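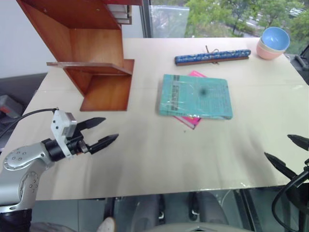

Bench 2, wrapped book on unwrapped book, blue roll behind.

April 28, 2023

Film wrap trial, continued. Present: me, Güven, Graciela for the first part of the morning. Cyril looked in.

Starting position, written down so I can be held to it: I don't think the Boklow film does what the Boklow leaflet says. The leaflet says a wrapped volume can be "stacked, shelved and handled freely". I'd like to know what "freely" means. It doesn't say whether the thing underneath is supposed to be wrapped as well, and that is the whole question for us, as the Tevley store will never be fully wrapped. There are 3,512 volumes on the list and we have film enough for a small part of them. So whatever we decide, wrapped books are going to sit against unwrapped ones for years.

Setup same as last time. Thick book in film on top, smaller pink one bare underneath, on the cream table. The pink one is a cheap modern hardback and can be sacrificed. The thick one is also ours and nobody will miss it. The blue roll stays at the back as the soft item, lying on its brown piece. Gisela wants a textile thing in every session on the grounds that the Acuña boxes came to us with books and rolled cloth thrown in together, and she's right that we ought to know what film edges do to fabric. I only wish we'd chosen something with less going on in the pattern. Try spotting a pulled thread on it.

1. Slip

Put the wrapped book square on the pink one, nudged from the spine side, let go, looked. It moves more easily than bare board on bare board. Güven says much more easily. I'd say somewhat. We did not have a proper way of nudging with the same force twice, so neither of us is entitled to an adverb. I used the flat of a ruler and he used a thumb.

Ran it again with the ruler only. 17 nudges. On most of them the top book went further than I'd like on a shelf that gets knocked by trolleys. On a few it hardly went at all, and I think those were the ones where a fold of the film had got itself under the board and was acting as a brake. If that's so then a badly wrapped book is safer in a stack than a well wrapped one, and I don't want to be the person who writes that up for Wondora.

Bare on bare for comparison: did not do. Ran out of patience, should be done next time before anyone quotes the result above. Güven has written COMPARISON on the whiteboard and underlined it.

2. Wrapping time

The leaflet gives no figure. The man on the telephone said a couple of minutes once you'd got your hand in. Graciela, who is quicker than any of us and has wrapped more books than the man on the telephone, took 15 minutes over the thick one, including taking the first attempt off again. I've asked her to time three more without a restart. She says the corners are where it goes wrong. The sheet wants to gather and you either let it gather or you start cutting, and once you've cut it you can't reuse it, and reuse was one of the selling points.

She also pointed out that we were wrapping on a clear table in good light with nobody waiting for it, and that the store at Tevley has neither the table nor the light. Fair.

3. Reading the cover through the film 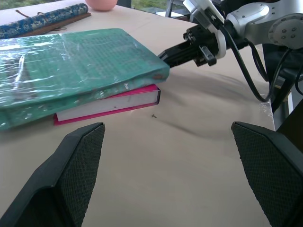 Legibility was supposed to be the easy one. Boklow call the film crystal clear and I was ready to give them that without an argument. Laid flat over a printed sheet it's very good. Once it has been round a book and handled, it crinkles, and every crinkle picks up whatever light is going; along the top and the spine of the thick volume the shine is what you see first, and the spine is the one place a shelf label has to be read. The little reddish-brown mark near the cover edge still shows up well enough, so for condition checking on the flat parts I've no complaint. For reading a pencilled shelfmark from standing height on the spine, I'd want to be shown.

Tried tilting the lamp. Helps one side and ruins the other.

Cyril's view is that people will get used to it. Cyril's view on the old shelf clips was also that people would get used to it and there is a drawer full of them downstairs.

4. Offset

We've been leaving the lower book a bit forward of the upper one so that its front can be seen and got hold of. That was my idea, and I'm less pleased with it than I was. It does make the bottom one easy to draw out. It also leaves the front edge and a corner of the lower boards with nothing over them, and the whole weight of the thick book then bears on the rest. If the bottom book were old, with a weak joint, I wouldn't want it stored like that for a month, never mind for good. Gervasio asked why we stack at all. The answer is shelf height at Tevley, and he's going to measure it again, as the drawing we've been using was done before the new uprights went in.

Pulled the pink book out from under, holding the top one steady. Comes out cleanly. Top edge of its board shows a faint dull patch where it had been in contact. Güven thinks it was there already. I don't remember and we didn't photograph the board by itself at the start. (Do that. Every time. I've said it before in this same notebook, November, and evidently didn't read it.)

Wiped it with a dry cloth and the patch went down a bit, which could mean dust, or could mean I'd polished it. Leaving it alone now.

5. The roll

Very little done. Rubbed a spare offcut of film, folded edge outwards, over the end of the blue roll, lightly, then looked with the glass. Nothing caught. Then did the same with a cut edge, and it did want to catch, near where the cord goes round. No damage that I could find. I'd still write into any instructions that cut edges are turned in, and that textiles don't go in the same stack as filmed books. The leaflet doesn't mention textiles, and when I put it to Boklow they said the product was for books. Well, yes.

The cord needs thinking about separately. A loop that hangs free will find something to hook on in a box. Graciela would tuck it, Gisela would rather it was left as it came until she has drawn the knot. Left as it came.

6. Does it keep anything out

Not tested today and I want that on the page, as Wondora's note of the last meeting has it down as "confirmed". What we confirmed was that a drop of water stays on the outside of a flat sheet. So it would on a bin bag. A wrapped book has joins, and I've seen no test of the joins by us or by Boklow. Nor has anyone said what happens to damp that's already inside the book when you close it up. That bothers me more than slipping and shine put together. Some of the Acuña volumes came out of a cellar.

Proposal for that one: wrap two of the scrap volumes, one left in the room beforehand and one from the cold cupboard, put a card indicator in each, leave them 30 days, open them in the same session. Güven to choose the volumes. Not the pink one, I want to keep that for the slip comparison.

Where I've got to

Film is all right as a dust cover for a single book lying by itself. I'd have said that before we began. For stacks I'm not persuaded, and for mixed stacks, wrapped over bare, I'm against until somebody does the bare-on-bare run and I turn out to be wrong about it. Güven is more in favour than I am and has asked for that to be noted: he thinks the slip is a matter of technique, and that plain paper between the two would cure it. Possibly. Then we're buying film and paper.

Graciela didn't want to give an opinion on one morning's work, and went back to her corners.

To do
Bare on bare, ruler only, same number of nudges
Paper between, same again
Boards photographed singly before stacking, both sides
Three timed wraps, no restart (Graciela)
Shelf height at Tevley (Gervasio)
Ask Wondora to take out "confirmed"
Find out from Boklow what the film is made of. Second time of asking. The reply to the first was another copy of the leaflet.

Books left stacked on bench 2 overnight as they are, please don't square them up.

Added later: G.E. asks whether the brown piece under the roll should stay with it or be boxed on its own. Stay with it for now. It's flat and it does no harm, and if we part them somebody will spend a week next year wondering what it belongs to.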